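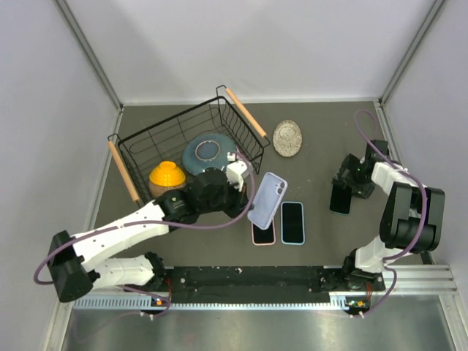 Wire basket with light wooden handles.

Projects > Food and growing > Drandis jam log > README

Drandis jam log

Hello! I've been making jam for years and writing down what went in the pan on whatever was nearest, and this is my attempt to turn the pile into something other people can use. It's one spreadsheet, saved as a plain CSV, with 160 batches in it. Mostly plum and blackcurrant, a fair bit of marmalade, and a run of quince that I was very pleased with at the time.

Last tidied up 18/09/2018.

What's in the file

One row per batch. The columns are:

fruit: what it says, lower case, main fruit first if there's more than one
fruit_g: weight after stoning, topping and tailing and so on
sugar_g: all the sugar, including any I threw in late
sugar_type: granulated, preserving or jam sugar (the kind with pectin already in it)
acid: lemon juice in ml, blank if I didn't use any
boil_min: minutes at a proper rolling boil, so the gentle simmer beforehand doesn't count
set: runny, soft, firm or rubber
notes: me rambling

The set column is my own opinion, taken from a spoonful on a cold saucer and then checked the next morning when I opened a jar. If the two didn't agree I went with the jar. Yeshi Birhane tasted a lot of the blackcurrant ones with me and thinks I'm far too generous with "soft", and she may well be right, so her verdicts are in the notes wherever we argued.

Things to watch out for

Weights are in grams, but the oldest rows were in pounds and ounces and I converted them by hand. I've rounded those to the nearest 10 grams. Please don't go looking for clever patterns in the last digit!

Blank isn't zero. A blank in boil_min means I forgot to look at the clock, and that happened more in August than I'd like, what with the plums all arriving at once.

Marmalade has its peel weighed in with the fruit. I know some people keep it apart. Édgar Tello does, and he kindly sent me 2 of his own batches done that way, which I've left out of the main file and put in villanueva_extra.csv so they don't muddle things.

There are 3 batches of gooseberry marked "rubber". They really were. I've left them in.

Using it

Do what you like with it. Make charts, teach a class, settle an argument about lemon juice. If you print any of it, a mention of the Drandis jam log would be lovely. Please don't treat it as safety advice on preserving: I never measured acidity, and I didn't keep track of how long the jars lasted in the cupboard (they get eaten).

If you spot a mistake, tell me the row number and what looks off. Gijs Verhoeven found a damson batch with more sugar than my pan could possibly hold, and that one's fixed now.

Still to do

Split the lemon column into fresh and bottled. Type up the chutneys, which are in a separate notebook with a lot of vinegar on it. Decide whether bramble jelly counts as blackberry.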